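Toy and craft table check, with my comments
Gerside playroom, August 5, 2018
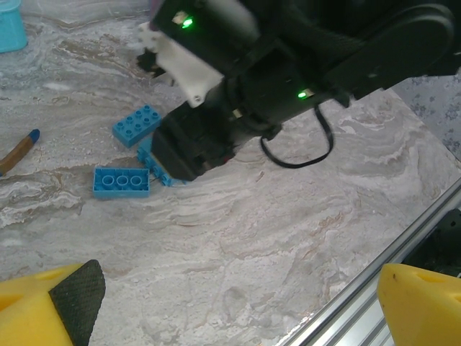
How often should building bricks be checked if children use them most days?
Once a week for a quick look and once a month for a proper sort and wash is plenty, with an extra check any time one gets trodden on or chewed.

I took this list over from Annunziata in June and I've been scribbling on it ever since, so this is the tidied-up version with my scribbles left in (the useful ones, anyway). Tick, cross or N/A, then whatever you want to say. Please do say something! A page of ticks with no comments is no good to me when I'm trying to work out in three weeks' time which box the split brick came out of.

PART A: BRICKS

1. Large bricks free of cracks and split corners
OK, apart from one. Run your thumb along all four bottom edges, as the splits nearly always begin there and you feel them well before you see them. I found a long one with a hairline at the corner and it's gone in the bin. No gluing, please, I know it's tempting.

2. Studs not chewed or sharp
OK. A few old tooth marks on the yellow ones but all smooth. If a mark catches on a bit of kitchen roll, the brick goes.

3. Undersides clean
Cross. Turn them over! The tops always look lovely and then you flip one and there's fluff and dried playdough down inside the tubes. A cotton bud does most of it and an old toothbrush does the rest. I got through the blues and gave up on the reds, so whoever is on next, the reds are yours.

4. Bricks washed and fully dry before going back
OK. Warm water, a squirt of washing-up liquid, rinse, then stood open side down on a towel overnight. They hold water in the tubes like you wouldn't believe, so give each one a good shake before it goes on the towel.

5. No small bricks mixed in with the large
Cross, sorry. I fished 5 of the little ones out of the under-threes' tub, and that's 5 too many. Ermanno thinks they came over in the donation from Sadport, which I can believe, because we tipped that bag straight in without sorting it. New rule from me: donated bags get sorted on the table before anything goes near a tub.

PART B: PENCILS, BRUSHES AND OTHER LONG THINGS

6. Wooden shafts smooth, no splinters
OK. Threw out two brushes with flaking varnish.

7. Nothing with a point left out where the little ones are building
Needs watching. This is my own bugbear. Crafts finish, bricks come out, and there's a stick or a pencil still lying at the side of the table pointing at whoever sits down next. Sweep the whole top with your forearm before you open the brick tub. Ten seconds.

8. Paint and ink dry before storing
OK, no blue fingers this time.

PART C: CUPS AND CONTAINERS

9. Plastic cups without cracks or rough rims
OK. Same thumb test as the bricks.

10. Drinking cups kept apart from craft cups
Cross. I don't mind which cupboard they live in, I just want them in different ones. Joonas has promised to letter the craft ones with a big C in permanent marker. Until then, anything that has had paint water in it stays on the top shelf, however clean you think you've got it.

11. Tubs and lids match, lids close
Mostly. One lid has gone missing and I've looked everywhere sensible. The tub still works, it just can't be stacked.

PART D: THE TABLE

12. Surface wiped, nothing sticky
OK. A marbled top is a beauty for hiding things, I have to say. Crumbs, glitter, a smear of yoghurt, it all melts into the pattern. Get your head down low and look across it towards the window and you'll spot the lot.

13. Edges and corners checked
OK. Go round by hand. If anything metal at an edge feels sharp or has lifted, stop using that side and put a note on it.

14. Legs steady
Slight wobble, told Ettore. He says he'll bring the right spanner over from Rudton next time he comes.

15. Floor underneath clear
OK now. Four socks and a raisin box.

STILL TO DO
Reds to be scrubbed (item 3)
Small bricks to go in their own tub, on the high shelf (item 5)
C on the craft cups, Joonas (item 10)
Lid to be found or given up on, anyone (item 11)
Table leg, Ettore (item 14)

Italo asked whether we really need to handle every single brick each week. We don't, no. Weekly, take a good handful from each tub, say 12, and if they're all fine put them back and move on. If you find one bad one, do the whole tub. The monthly one is when the lot comes out, and it takes me the best part of an hour with the radio on, so bring a cup of tea (a drinking one).

The next monthly is mine again. After that I'd love it if somebody else had a go. Leave the filled-in sheet in the blue folder by the sink.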